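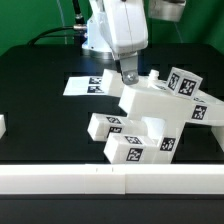 White robotic arm and block-like parts on a black tabletop.

Open the gallery when people can get to it

By Illia Bondarchuk

The Undedell Gallery opens at ten in the morning and closes at four in the afternoon. Those are the hours on weekdays, and on weekends it closes an hour earlier. I have lived a short drive from it for most of my adult life and for a good part of that time I could only visit on leave.

I am going to argue that a publicly funded gallery in a town of our size should be open two evenings a week, and that it should pay for this by opening later on those days. I don't think this is a radical idea. The library on the same street has been doing it for years.

People who run galleries tend to talk about access in terms of ramps, large print and free entry. All of that matters and I would not give any of it back. My mother used the large print guides and was grateful for them. But a free gallery that is shut whenever you are off work costs you a day's pay. The people most affected by that are the ones who already come least: shift workers, apprentices, anyone with school-aged children and a job. The Pathak food plant is our biggest employer, and its day shift finishes at half past three. By the time you have washed up and driven in, the front desk is putting the sign out.

Last September the gallery held a late opening for the Cesham print show. It ran from five until nine and it was meant as a one-off. The count at the door was 821. I was there and it was crowded, and the people were a different lot from the ones I see on a weekday morning. There were teenagers on their own, and men in work boots. A woman beside me was trying to explain an etching plate to a small boy in pyjamas, and doing it well. On an ordinary day the gallery is pleased to see 90 people.

The usual answer is that a special event will always draw a crowd and that ordinary evenings would not. That's partly right. There was a band, and there was wine. I don't expect the same crowd every week and neither should the council. If an ordinary evening drew a tenth of it, though, that would still be close to a full day's visitors in a few hours, and many of them would be people the building hasn't served before. 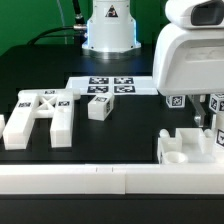

The cost of staying open

The second answer is money. Evening staff are paid a loading, the lights and air conditioning run longer, and somebody has to lock up. I have read the council's own estimate, which puts the extra cost at $500 for each evening. The estimate assumes that the gallery would also keep its full daytime hours. It doesn't have to. On a day when the doors open at one and close at eight, the total is seven hours, one more than now. Staff I've spoken to had mixed feelings about this. Some have kids to collect and would hate it. Others said they would take every late shift going for the loading. A roster can usually deal with that if it is worked out early and people are asked.

There is a loss in it as well and I should be fair about that. School groups come in the mornings. So do many retired visitors, who prefer to drive home in daylight, and the memory drawing class meets at half past ten. If two mornings go, those groups have to fit into the other mornings, and the education room is already tight. I would protect the class above nearly everything else. It has met on the same morning for a long time, and a change of routine is hard on the people it is for. So that morning should stay as it is, and the late days should be chosen around it.

What the Zornine did

The Zornine, a smaller gallery than ours and further out, changed its hours 3 years ago. It now opens from noon until eight twice a week. I went up there in winter, expecting to find it empty, and counted 4 other visitors at seven o'clock in a single room. That doesn't sound like much. Later on a life drawing group came in with their boards and set up at the back, and a couple ate sandwiches on the bench in the foyer and then went in to look at the ceramics. The woman at the desk told me the first few months had been very quiet and that she had thought they would drop it. People needed time to find out it was open. She said the bus timetable had been a bigger problem than anything inside the building.

That is the part I would ask our council to take seriously. A trial of six weeks will fail, and everyone will then say that the demand wasn't there. It takes longer than that for a habit to form, and the hours have to be the same every week so that people can remember them. The last bus from the gallery stop leaves at twenty to seven. If nothing is done about that, late opening will mostly serve people with cars.

The draft arts plan is open for comment now, and opening hours get one paragraph in it, near the back, under "facilities". It says current hours "meet the needs of existing visitors". I suppose they do. I've put in a submission asking for a full year's trial and a later bus, and the form takes ten minutes to fill in.

We use cookies to remember your settings and to see which pages are read. By continuing to use this site you agree to our use of cookies. Accept | Manage settings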